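Why Does a Treat Box Work Better Than a Treat Pile?

Have you ever tipped a whole bag of wrapped lollies and snacks out in front of you, just to see them all at once? It's a lovely feeling. Everything is shiny, everything crackles, and you can't decide what to look at first. Then you try to put the lot back where it came from, and it won't fit! How can that be, when it all came out of there in the first place?

The answer has to do with air, and with wrappers, and with a little bit of patience too. So find yourself a comfy spot and let's work through it together.

What is a wrapper for?

A wrapper has several jobs, and it does them all at the same time, which is rather clever for something so thin. It keeps dust and fingers off the food. It keeps the damp air out, so that crunchy things stay crunchy. It also keeps sticky sweets from gluing themselves to their neighbours (if you have ever left a handful of unwrapped lollies in a warm pocket, you'll know exactly what I mean).

Lots of sweets have wrappers that are twisted at the ends. Twisting is one of the oldest and simplest ways to close a packet, because you don't need glue or tape or anything else. Try it with a square of baking paper and a grape. Roll the grape up, hold both ends, and turn them in opposite directions. Now let go. Does it stay shut? Baking paper is a bit springy, so it may unwind slowly, as though it's waking up. Real sweet wrappers are made from special plastic film or waxed paper that "remembers" the twist and stays put.

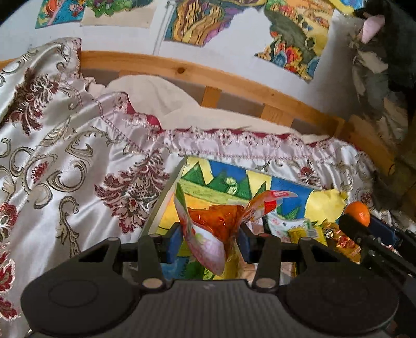 Those twisted ends are also the reason a small sweet takes up such a lot of room. The part you eat might be no bigger than the top of your thumb, but the wrapper sticks out on both sides like a pair of wings. When you pile up lots of them, the wings prop each other apart, and in between there is nothing but air.

The secret air in the pile

Grown-ups who pack things for a living think about air all day long. Maureen Yeoman packed biscuits in the town of Drustside for many years, and she used to tell visiting school groups that half her job was "getting the air out of the way". A box that is full of air costs just as much to send as a box that is full of biscuits, you see, and it's a good deal less fun to open.

You can find the secret air yourself. Fill a bowl with wrapped sweets, right up to the brim, and then give it a gentle shake from side to side. Watch what happens to the level. The sweets wriggle down into the gaps and suddenly there's space at the top! Scientists call this settling, and it happens with gravel, with breakfast cereal, and with the building bricks in your toy tub. Cereal boxes often have a bit of empty space at the top for this very reason – the flakes were settling all the way to the shop.

Why a shallow box is so handy

Now, you might think that the best treat box would be a nice deep one. A deep box does hold more, that's true. But think about the sweet at the very bottom. You can't see it, you may forget you have it, and to reach it you have to dig, and when you dig, everything else gets stirred about.

In a shallow box, nearly everything is on show. You can lay things side by side, put the flat packets underneath and the knobbly ones on top, and see straight away what you've got. It's easier to share from as well, because two or three people can look in together without bumping heads.

A shallow box has one more thing going for it, and this is the part I like best. You can see the bottom! That means you can decorate it. The Afolabi Street craft club spent one rainy afternoon in July turning plain cardboard boxes into treat boxes, and the children drew their pictures on the inside instead of the outside. Tobiloba Haruna drew a whole mountain with a snowy top, and said that every time somebody took a treat, a bit more mountain came out of the clouds. Ifeoma Bassey coloured hers almost entirely orange and ran out of pencil.

How to pack your own treat box

Step 1. Find a clean, shallow box and ask a grown-up if you can have it. Wipe out any crumbs with a dry cloth.

Step 2. Draw a picture to go inside. Trees, hills and stripes of colour all work well, as you can still tell what they are when they're half covered up. Let any paint or glue dry properly, overnight if you can bear it.

Step 3. Choose somewhere roomy to spread out your treats. A table is good, and so is the floor, or a bed with the cover pulled up. 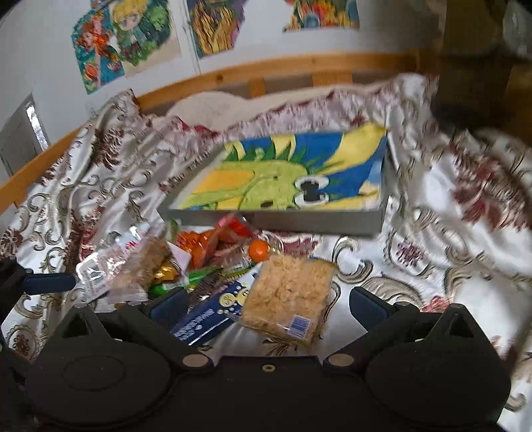
Step 4. Sort before you pack. Put the big packets together, then the small ones, then the odd-shaped ones that don't seem to belong anywhere.

Step 5. Lay the big flat packets in first. Pick up the small sweets one by one and tuck them into the gaps, folding the twisted ends in a little if they stick up.

Step 6. Give the box a gentle shake, let everything settle, and see if there's room for one more.

Something to try

Pack the same treats twice. The first time, just tip them in. The second time, follow the steps. Mark how high they reach on the side of the box each time with a pencil line, and compare the two. Is there a big difference, or only a small one? Try it again with dried pasta or with socks, and write down which one was hiding the most air.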